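Updated 20 Sep 2022 with the new wait times and a better order for the steps. If you printed the old one, toss it.

So you've got two robot hands, or one hand and two sets of fingertips, or the same hand before and after somebody "improved" the firmware, and you want to know which is better at picking stuff up. I've been down this road a few times now, and my method is cheap, kind of boring, and mostly made of groceries. You need a white table, a plate, some fruit, a camera near the wrist, and another one up high looking down at the whole business. An afternoon will do it if your cables behave (mine don't).

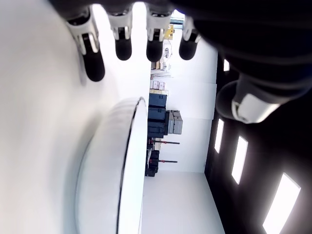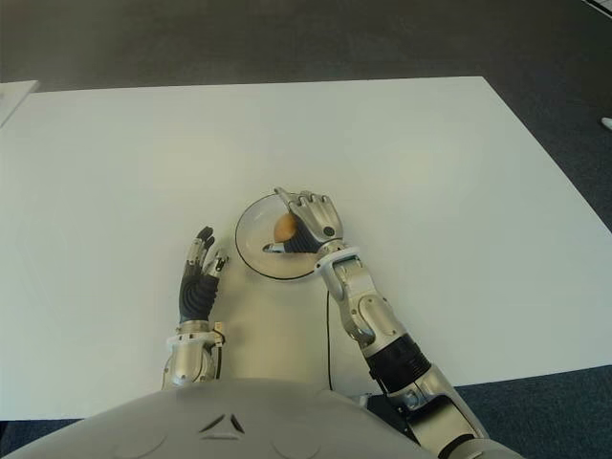
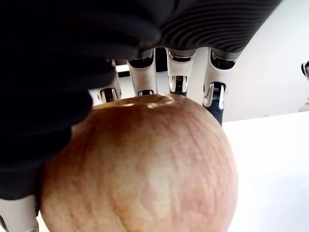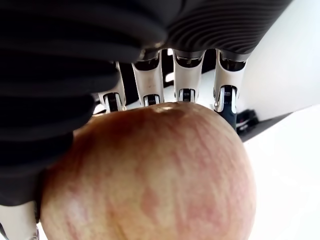 Darcy Bolger read my first draft and wrote back: "You're going to get a comparison of your own patience if you don't fix the approach pose first. I ran a whole day of Fluteck tips against Cletance tips and what I measured was me getting better at lining up the hand." Which stung a little, but yes, fair, and it's why fixing the pose is now step two and gets more words than anything else on this page.

## What to gather up

- The hand or hands you're comparing, already mounted and moving. I'm not covering mounting.
- Fruit. An apple and something smaller. Get a few apples that look close to the same size, you'll bruise them.
- A plate or shallow bowl, for the rim.
- Painter's tape and a fine marker.
- A kitchen scale.
- Two cameras, one at the wrist and one at head height.
- A notebook or a spreadsheet. I do paper at the table and type it up later.

My two contenders this time were the Cletance fingertips, which are soft, and the Fluteck ones, which are a good bit harder. Same hand, same arm, same controller settings. The controller is running Pirihi, the little grasp sequencer I wrote in August and have been tinkering with ever since. You don't need it! Anything that can replay a pose and then close the fingers at a set speed will work.

## Step 1: Get the cameras sorted before you touch a gripper

I used to leave this for last and I always regretted it. The wrist camera is your close-up, and it's wonderful for seeing which finger lands first. It's lousy at telling you where the hand is on the table. On a big apple it might show you fruit, fingers and hardly anything else. The high one gives you both arms and the plate together, so you can catch the elbow doing something dumb.

Run both through the whole motion once with no recording and look at what you get. Then:

1. Lock the exposure. White tables blow out fast on auto, and the picture pumps brighter and darker every time a black palm swings through.
2. Lock the focus if you can. If you can't, set it so the fingertips are sharp and let the room go fuzzy.
3. Clap the fingers together once at the start of every recording, in view of both cameras. Poor man's sync, works great.
4. Don't worry about which way is up. Wrist cameras roll with the wrist and you can rotate the video afterward.

I ran mine at a low frame rate for years to save disk space and I'd tell you not to bother saving it. The interesting part of a grasp is over really fast.

## Step 2: Fix the approach pose

Okay, Darcy's bit.

Put a small cross of tape on the table. Mark the bottom of the apple with the marker and set it on the cross, stem up, same mark facing the same way. Now bring the hand in by hand (or by teleop, whatever you use) until you like where it's sitting, and save that pose. Save a second one straight above it, high enough that you can get your own fingers in to swap the apple. From now on every single trial goes high pose, low pose, close, lift, hold, lower, open, high pose. You don't nudge it. Even when it's clearly a hair off, you don't nudge it!

The nudging is sneaky. You'll feel like you're being fair because you'd nudge it for either set of fingertips, but you nudge more with the ones you started with, and by the time you swap you've gotten good. Save it, replay it, keep your hands in your lap.

If the two sets of tips are different lengths you'll have to save a separate low pose for each. I match them by distance from the tip to the fruit, using a folded index card as a feeler. If the card slides through snug under the middle fingers on both, call it even.

A note on thumbs. On a hand with four fingers and a thumb, where the thumb goes matters more than everything else put together. I spent an evening convinced the Fluteck tips were terrible and it was the thumb being parked too high, so the fingers pushed down on top and the apple squirted out toward the open side. Bring the thumb in low against the flank of the fruit, then close the fingers from above.

## Step 3: The apple

Apples are a great first object because they're forgiving. They've got shoulders to grab, the skin has a bit of grip, and if you drop one you can eat it.

Do your trials in small blocks and switch tips between blocks. Don't do all of one and then all of the other. I know swapping is a pain. Do it anyway, because the motors warm up and the second set always gets the warmer hand.

For each trial I write down:

- Did it lift, yes or no.
- Did it turn in the hand on the way up. Check your marker dot.
- Which finger touched first (from the wrist video, later).
- Any bruise, and where.

Hold for three seconds at the top. I used to hold for longer, and it made no difference to who won, it only made the day longer.

What I got: the soft Cletance tips barely let the apple turn, the Fluteck tips let it roll a little toward the thumb nearly every time. But the Fluteck ones closed the same way over and over, and I could predict where the apple would end up. If I was dropping fruit into a tray with fixed slots, I might take predictable over grippy.

## Step 4: Something small, on the plate

Now put the small thing in the middle of the plate. This is where a big hand starts to look clumsy, and that's exactly why you want it in your test. The fingers have to come down over the rim, get around the object, and not shove the whole plate across the table.

Tape the plate down for your first block. Then take the tape off and do a second block. Taped tells you about the grasp, untaped tells you about the shove, and you'd be surprised how different the winner can be.

A few things that tripped me up here:

- **Clear plates are hard on depth cameras.** If your controller uses depth to find the object, it may see right through the glass or get garbage at the rim. Fall back on saved poses, or use a solid-colored plate.
- **Small round things roll.** I set mine on a tiny dab of putty. Use the same size dab each time and throw it away when it gets linty.
- **Watch the other arm.** If you've got a two-armed setup, park the idle arm well off to its own side and save that as a pose too. I forgot once and got a lovely recording of one elbow heading straight for the other wrist.
- **Cable slack.** Anything lying on the table is going to get dragged into the test sooner or later. Run the arm through its full reach and look at where the cable goes.

Lower your closing speed for this one. I drop mine to half of what I used on the apple, for both tips.

## Step 5: The plate by its rim

I go back and forth on whether this one belongs. It's hard, and a lot of hands just can't do it, so you can end up with a column of zeros that tells you nothing. But if your hand can manage it at all, it's the best separator I've found.

Come in from the side, fingers on one face, thumb opposite. Soft tips wrap the rim a bit and hang on. Hard tips need the angle to be right and then hold just fine. I give myself 2 different approach angles, saved in advance, and run both sets of tips at both. Put a folded towel under the whole area. A melamine plate is a good idea too, which I say as a person who has swept up the other kind.

## Step 6: Add it up

My log has 1,853 closes in it as of this update, counting all the practice ones, and I'll admit most of those are me fiddling. You don't need anything like that many. You need enough that one lucky block doesn't decide it, and you'll get a feel for that when the numbers stop jumping around every time you add a page.

I score lift and turn separately and I don't mash them into one number. Somebody always asks for one number. If you have to give one, give lifts, and put the turning in a note.

Check the tips for wear while you're at it. Eltberg, who make the replacement pads I use, tell people to swap them at 4,000 closes, and I've been going by that, but I'd look at them under a lamp every few blocks too. A shiny patch on the index pad will change your results well before anything tears.

## Stuff I'd do differently

Weigh the apples! I bought the scale for this and then didn't use it until the second block, so my first page is useless for comparing anything by weight. Write the weight on the apple in marker.

Name your files by tip and block right when you record them. Mine were numbered straight through and I spent a whole evening trying to tell which set was which by the shape of the pad.

Also, wipe the tips between blocks. Apple wax builds up on the rubber, and it builds up more on the soft ones. A damp cloth is plenty, then let them dry before you go again.

Next up I want to try the same routine with a tomato, once I've got the closing speed low enough that I'm not scared of it.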